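Tadiris issue tracker
Component: grasp policy / table pick
Title: Hand closes early on shiny or see-through objects over the steel table
Status: Resolved, one follow-up open
Priority: Medium
Opened by: Triin Ozoliņš
Opened in: August

Summary

Since we moved the pick trials to the steel table, the right hand starts closing before the fingers are around the object. It's worst on the small red jar. The opaque cans are mostly fine. When it happens, the thumb knocks the lid and the jar slides away or tips.

The same checkpoint did well on the old felt-topped bench, so my first thought was calibration. I've been through that (see below) and I don't think that's it. I think we may have found something much more interesting, so please bear with the long log!

Setup

Checkpoint: Favo, the one trained on 2,600 teleoperated picks
Cameras: head and both wrists
Control: policy outputs arm motion and a single "close" value per hand
Objects: red jar with white lid, tall purple can with yellow lid
Test: 30 tries per condition, object moved a little between tries, operator ready on the stop button
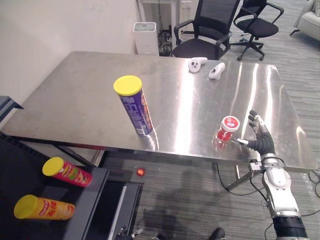
Red jar condition, right hand open and on approach. Head camera.

To reproduce

1. Place the jar near the front right of the table, lid up.
2. Start the arm from the rest pose with the overhead lights on.
3. Watch the close value in the log viewer. It should stay flat until the jar is between thumb and fingers. With the bug it climbs while there is still a clear gap.

Baseline: 24 early closes out of 30 on the jar. On the purple can I got 2 out of 30, with the same code, same lights and same starting pose.

Log, 9:40 am
Recalibrated the head camera against the arm. Reprojection error is well inside our limit. Ran the jar again for a short set and saw no change. Ruled out.

Log, 10:25 am
Checked the wrist cameras for delay. Timestamps line up with the head camera and no dropped images. Ruled out.

Log, 11:15 am
Swapped the fingertip pads on the right hand, in case a worn pad was giving a false touch reading. The policy doesn't take touch as an input, so this was a long shot, but the safety layer does read it and I wanted to be sure it wasn't stepping in. It wasn't. Ruled out.

Log, 1:30 pm
Covered the steel with a dull gray sheet and ran the jar. Early closes almost vanished. I ran it a second time to be sure I wasn't fooling myself, and got the same behavior. So the table surface matters a lot, and the arm and hand are fine.

Log, 2:10 pm
Took the sheet off and ran the Kusuma saliency tool on the saved approaches. This is the part I'm excited about. In the bad tries, the close value follows the reflection of the jar in the steel. The policy seems to treat the jar and its reflection as one taller object, and it reacts when the fingertips reach the reflection. The red body lets light through, so jar and reflection look very alike from the head camera. The purple can reflects too, but only faintly, and the policy keeps its attention on the label.

I hadn't expected it to be this easy to see. You can scrub through a try and watch the hot spot slide down off the jar and onto the metal – after that the hand starts to close.

Reply from perception team

Great find. Before we blame the reflection, can you rule out the wrist views? They see a lot besides the object, including our own body and the floor, and we've had models pick up on odd things there. Try masking one stream at a time at test time. Also please send a few wrist images from a rest pose so we can see what the model gets when there's nothing to grasp.

Log, 3:05 pm
Pulled the rest-pose images. The hand hangs down with the fingers pointing down, and behind it there's carpet, leg, and a long bright strip along a gray threshold panel. Plenty in there that has nothing to do with picking up a jar, but the close value stays flat on all of them.

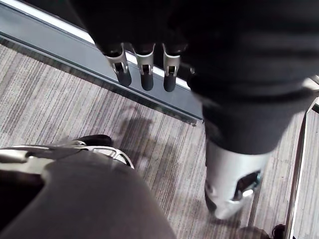
Masking results, jar on bare steel. With both wrist streams blanked, early closes stayed as common as in the baseline, and the arm also got clumsier in the last stretch, as you'd expect. With the head stream blanked, the arm wandered so much that I stopped the set. Then I tried something in between and blanked only the part of the head view below the base of the jar. Early closes dropped right away. I'm happy to say the reflection is the cause, for this checkpoint on this table at least.

Fix

We don't want to hand-mask every image forever, so I tried the Limow augmentation. For each training pick it flips a copy of the object upside down, fades it, blurs it a little and pastes it under the real one. The strength is random, and a share of the picks are left alone so the model still sees plain surfaces. No new teleoperation needed. I fine-tuned Favo overnight on the same picks with this switched on.

Log, next day, 8:50 am
Jar on bare steel, 30 tries: 2 early closes. Purple can: no worse than before. I also ran the jar on the gray sheet to check we hadn't lost anything on dull surfaces, and it still picks cleanly. Very pleased with this one.

Both remaining misses came with the jar right on the brightest streak of overhead light. I suspect the streak washes out the lower edge of the jar, but I haven't tested that.

Notes for anyone rerunning this

Keep the overhead lights the same between sets. Wipe the steel first – smudges change the reflection enough to muddy the comparison. Save the head stream uncompressed, or the saliency maps get blocky around the lid.

Follow-up

Open a new ticket for the light streak case. I'd like to try the left hand as well, which has had far less time on this table. The Limow settings are in the Tadiris config folder under the name of this ticket, and the saved tries are next to them.

Closing this one once perception has looked at the masked runs.

Reply from perception team

Looked through them and we agree. Please go ahead and close. Could you share the scrub view at the next group meeting? We'd like to run the same check on the drawer policy.

Triin Ozoliņš: Will do! Closing.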